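Planine Training Track: second progress report to the Jaramillo Fund
Prepared by Danai Stamatopoulos, track operations
Jul 26, 2018

You asked for a plain account of where your money has gone since the spring, so I will start with the part I am least happy about. The inside rail has been moved and the new drainage is in along the back straight, but I am not yet convinced the drainage works. Our contractor says it does. The contractor also said that about the last lot.

Of the 1070 meters of pipe in the plan, 691 are in the ground. The rest waits on the far turn, where the old clay base is closer to the surface than the survey showed. Gerasimos Koutsoukos dug two extra holes there in the first week of July and found clay in both. Laying pipe over it would be quick and would let me report a finished job. I have told the crew to hold off until we have a price for taking the clay out.

Going readings. We now take them at 30 fixed points each morning before work starts. The numbers have been more even than last year, which everyone is pleased about. I would point out that we have had very little rain. Even readings on a dry track don't tell you much about drains, and I'd ask you not to quote them to the board until we have had a proper soaking.

Watering. The Grorneck sprinkler line was delivered late and two of the heads leak at the collar. Replacements are promised. Until they come we are using the old tanker, which leaves wheel marks on the outside third of the home straight. Trainers have complained, with reason.

Grass. Nele De Graaf oversowed the chute with the ryegrass mix used at Ustisholm. Ustisholm speaks highly of it, but they gallop far fewer horses than we do. I have asked her to leave a strip of our usual seed beside it so we can compare the two after a month of real traffic.

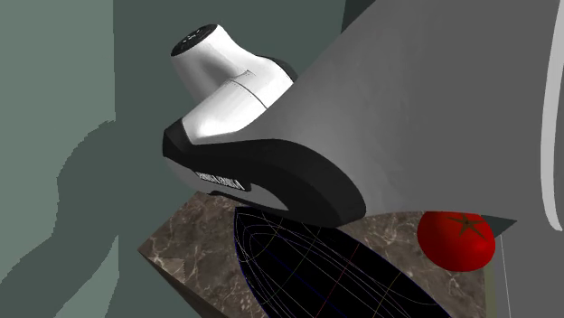

Injuries. Analyn Espiritu keeps the vet log and has seen fewer sore shins among the two-year-olds. We have around 25 of them in work, too few to prove anything, and two yards changed their feed over the same weeks. She agrees with me on this. The log will go on in the same form through the fall.

Money. We are under budget only because the far turn is unfinished. Please don't read it as a saving. Removing the clay will use what is left and perhaps more, and Gerasimos Christodoulou is getting a second quote.

What we need from you is a decision on whether the turn can be done this season if the higher quote stands. If not, I would sooner rail it off and work horses on the straight.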